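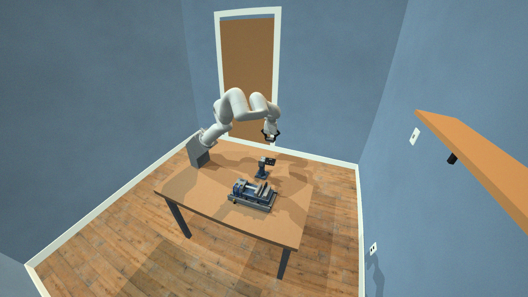

The simulated cell: arm, stand, black plate and vise.

Filed under: Meeting notes / Demonstrations

Vise task catch-up, Friday, 10 till a bit past 11. I took the minutes again, so blame me for the spelling. Everyone from the Elletti side was there, plus the two from Rumdale on the call (sound dropped out twice, I've filled in what I could from the chat).

Last time's minutes

Agreed, apart from one thing. I'd written that the Bangera recordings were finished and they weren't, they were only copied over. Fixed now, sorry!

Where we are with the numbers

We said 500 good demonstrations in the simulator before anybody trains anything, and we've got 300 that have been looked at and kept. There are 738 in the folder altogether, so there's a big heap that's either been thrown out or is still waiting for somebody to watch it. I said I thought most of the waiting ones were fine. Rumdale thought I was being hopeful, and after we'd watched a handful together I had to admit they had a point. Lots of them stop too early, with the fingers still shut round the part, and the learner is going to think that's how the job ends.

So from now on an episode isn't over until the gripper has opened and gone back up over the rear of the table. We'll cut nothing off the end. If the operator wants to breathe out and sit still for a second after that, lovely, leave it in.

Starting pose

This took ages. At the moment every run begins with the arm in the same bent-up shape, gripper hanging open and pointing down, and I like it because it makes the recordings easy to compare. The worry is that the policy learns the first two seconds off by heart and then falls to bits if the arm starts anywhere else. We went round the houses a bit and settled on this: keep the usual pose for what's left of the current batch, then start the next batch from 5 different poses, shared out evenly. I'm to pick them. Please tell me if you've got one you particularly hate.

Somebody asked whether the vise should move about as well. Yes, but a small shift and a small turn only, and it must stay on the near side of the table with the stand further back in the middle. The stand and the black plate behind it move as a pair for now. We did try moving them separately in one of the Aden sessions and ended up with the plate poking through the base of the stand, and the physics did not enjoy that one bit.

Lighting and textures

The shadows are pretty strong across the table and the floor at the moment, and there was a fair bit of chat over whether that helps. My feeling is that the real workshop has nasty shadows too, so I'd like to keep them, but they need to change from one episode to the next. If the arm's shadow always falls behind the stand the learner might well use it as a clue to where things are. Rumdale will write something that swings the light round at each reset. Wall colour came up (it's very blue in there!) and we'll let that vary too, along with the table top and the floorboards. The door, the shelf and the light switch can stay put, they're only there so the background isn't blank.

The hoses on the vise are a separate grumble. They're just shapes, they don't bend or push back, so an operator can drag the fingers straight through them without feeling a thing. You couldn't do that on a real one without a telling-off. Decision: any episode where the gripper goes through a hose gets binned, even if the part ends up in the right place. We'll add a proper collision shape before the next batch so it stops being a matter of opinion.

Watching and labelling

We've been marking each one good or bad and it's too blunt. Some are good but slow, and a few have a wobble near the jaws and a nice recovery, and I'd really like to keep those because recoveries are the very thing we're short of. New labels are clean, slow, recovered and bin. If you can't decide between slow and clean, put slow. The old good ones will need going through again, which is dull, I know, and I'll bring biscuits.

We also agreed that whoever drove an episode shouldn't be the one to label it. I've been far too kind to my own.

Bits and pieces

The replay viewer still forgets which camera view you had open. Annoying, not urgent.

File names: please stop putting spaces in them. The loader at Bangera skips those without a word and we only noticed when the totals didn't match.

Holiday cover for July hasn't been sorted. Put your dates on the shared sheet.

To do

Me: choose the starting poses, write up the new labels on one page, get biscuits.
Rumdale: light changes at reset, collision shape for the hoses.
Elletti: relabel the kept ones, then start on the waiting pile.
Aden: send over the notes from the session with the plate, even the messy ones.

Next meeting same time, same link, unless the pile's been cleared, in which case we'll have it sooner.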